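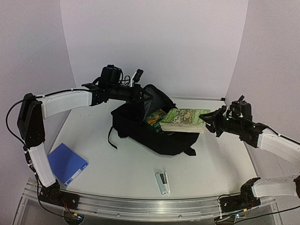
About the Mondgate Workshop

Mondgate is a shared workshop with a members' bench for robotics. We have 106 members. Most of us have day jobs in something else, and we build in the evenings and on weekends. The building is at 218 Kordestani Street, up the stairs from the frame shop. The street door sticks, so push hard.

The workshop was started by Kamrul Marikar and Afshin Farahani. Kamrul had been building small arms in his garage and ran out of garage. Afshin had the lease on a room and a drill press. They put up a notice for people who wanted to split the rent, and the first members came from that. Afshin still keeps the drill press running and would like you to clear your chips when you finish.

What we build

The main shared project is a two-arm table we call Protach. Both arms stand on black bases fixed to an aluminum rail along the front of a white tabletop, and each arm ends in a two-finger gripper. Members designed the wrist brackets, cut the rail and did the wiring. The control software is our own and has been rewritten twice. The current version is the one Kamrul started in April, and it is the only one we support.

We use Protach for everyday handling jobs. Packing and unpacking a bag is the one we spend the most time on. Cloth folds where you don't want it to, the flap drops over the opening, and a thick paperback is a wide thing for a small gripper to hold. One arm usually takes the bag while the other takes the book. Straps are a separate problem and we have a separate list for them. 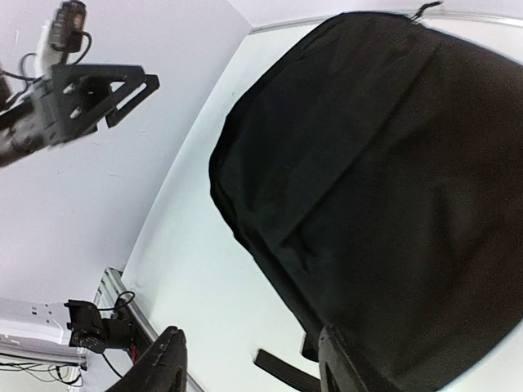

The black bag and its strap between the fingers, from the wrist camera.

The wrist view is what we use to set the approach angle for a grasp. The view from the side of the table is better for checking that the two arms will stay out of each other's way. New members start with the side view and move to the wrist view once they can tell which way is up in it.

Smaller projects come and go. Skilbridge is a set of practice joints for people who have never wired a servo. You build one, test it, take it apart and put the parts back in the drawer for the next person. There is also a plotter that needs a new belt, if anyone wants to take it on.

Tools and space

We have a drill press, a small mill, two soldering stations, a band saw and three 3D printers. The printers are first come, first served, and you bring your own filament. There is a wall of lockers, all taken at present. Long extrusion goes in the rack behind the door. Anything left on the Protach table overnight gets moved to the lost property shelf.

Both arms must be powered off before you change a finger or touch the cables. Write down any change to the wiring in the blue binder, with your name. If you change a cable length, check that it still reaches with the elbow fully extended.

Joining

Come to an open evening first. Someone will show you the tools and let you drive one of the arms. After that you can apply for a key. The joining fee is $300, paid once, and monthly dues are set each year at the members' meeting. You have to be 18 or over to hold a key. Younger people are welcome with an adult member.

You don't need to know how to program. Several members only do mechanical work, and there is always a bracket that needs redrawing.

Contact

Write to us at PO Box 3021 or leave a note in the box by the street door. Afshin answers questions about tools and keys. Kamrul answers questions about the arms, usually within a week.

Page last updated January 29, 2020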